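Pre-session check, remote teaching cell, Herton site
Project: Tarar box handling
Date: April 14, 2020
Checked by: me, before demo block 18

Okay, this is the sheet for the simulated cell. I know some of you at Gerbridge skip it when you're only teaching in sim, but a sloppy setup spoils the demos just the same, so please don't!

1. Scene loads with the right table and arm: OK

2. Wrist view comes up in the operator's headset: OK
Comment: took me two tries to log in. The fisheye still makes me a little seasick, and I'd love it if Fleltitz could let us dial that down.

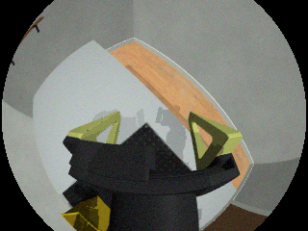

3. Hand controller matches fingertip motion: OK, with a note
Comment: closing feels fine. Opening has a bit of lag on my end, maybe my home connection. Try it slowly before you record anything.

4. Arm clear of the boxes before you take over: OK
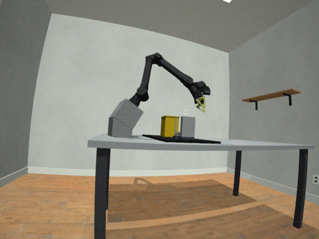
Item 4, gripper open and held above the yellow and gray boxes.

5. Boxes side by side on the black mat: OK
Comment: if you bump one, reset the scene. Please don't nudge it back with the gripper while recording (I did this in August and had to throw out 3 demos, which hurt).

6. Stop pedal freezes the arm: OK
Comment: tested with my shoes on and off. Shoes on is better.

7. Small white square lines up with the fingertips: OK
Comment: come in from above and keep it slow over the boxes.

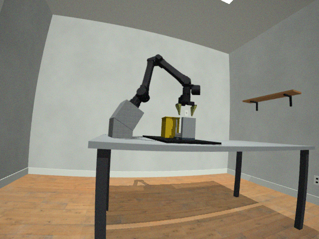 8. Recording saves and plays back: NEEDS ATTENTION
Comment: demo 543 played back fine, but 244 stops early and I can't tell why. I've left it out of the training set for now. If you find another short one, write the number on this line and leave the file alone.

9. Arm parked and operator logged out: to be done at the end of the block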